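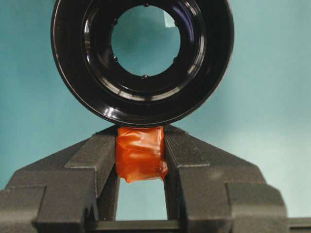 Thursday, morning. Continued with the comparison of the two finger sets, Dai (printed, stepped profile) and Skaketti (soft pads). Today only Dai. The glossy black rings are still the worst part for us. The rim sits right above the fingertips in the wrist view and takes a broad white highlight along its lower left curve, and the circle fit likes this highlight more than the real edge. The center hole is much better: the teal background comes through it cleanly and the six small nubs on the inner edge are dark enough to find. I changed the fit to use the hole only and kept the outer rim as a rough check.

Orange tape between the fingertips: it is wrinkled and has one loose flap on the right finger side. Please wrap it again before the next series, with the end folded under. I would also like to try a thinner tape, but we must order it.

Trotik controller: closing force set to 25 percent, speed 900 in its own units (the manual does not say which). With the old circle fit I got 69 good picks in the series before I stopped it. With the new fit I have not run a full series yet, so please do not compare the numbers.

Zihan Dong asked if we can turn the lamp and leave the software alone. I tried 2 lamp positions. The highlight moves along the rim but stays strong in both - a diffuser is probably needed.

To do: install Skaketti pads, repeat the hand-eye calibration, copy the April settings from the Idutness arm so both arms start the same. The small hex key is in my drawer.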